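Widham Songbook Project: where we are in July

Hi Catriona,

You asked for something short and readable this time, so I'm skipping the template and just telling you how it's going. Mostly well! We're a little behind on the recordings and a little ahead on everything else, and I'll take that trade.

The writing sessions first. We've had 51 people through the door since the grant started, and between them they've handed in 194 lyric sheets, some of them typed and tidy and some on the backs of envelopes. Rozália Havlíček has been running the beginners' group and she's wonderful with the nervous ones. Her trick is to have everybody write a terrible verse first, on purpose, and read it out loud. By the second hour they're arguing about bridges.

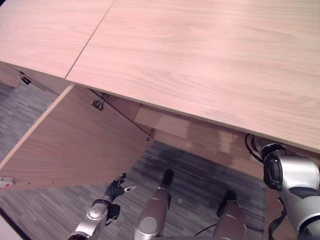 Choosing the songs for the album has been slower than I'd like. Finlay Moncrieff and I have gone through the whole pile twice and we still disagree on the last few (he wants more ballads, I want at least one thing people can dance to). One I'm sure about is Saimi Salminen's "Narkska," a breakup song that never mentions the other person. She only sings about what's left in the house. I keep thinking of her second verse when I look at that pale wood tabletop with the dark seam running between its two panels, and the cabinet door hanging open below it, as she has a line about "a door I didn't shut" that gets me every time.

Recording is where we slipped. Bako, the studio we booked, lost its engineer for most of a month, so we have two finished tracks when I'd promised you five. The new engineer has started and we've got evening slots from six o'clock, which suits our people better anyway.

Money: we've spent $1,537 of the studio line so far, and the session fees are on budget. I'd like to move a bit from printing to mixing, if you're okay with that. The lyric booklet can be shorter.

Mhairi Buchanan has offered us the support slot at her Zurngate show, and I've said yes for three of the writers. Come along if you can, and let me know about the printing money when you get a minute.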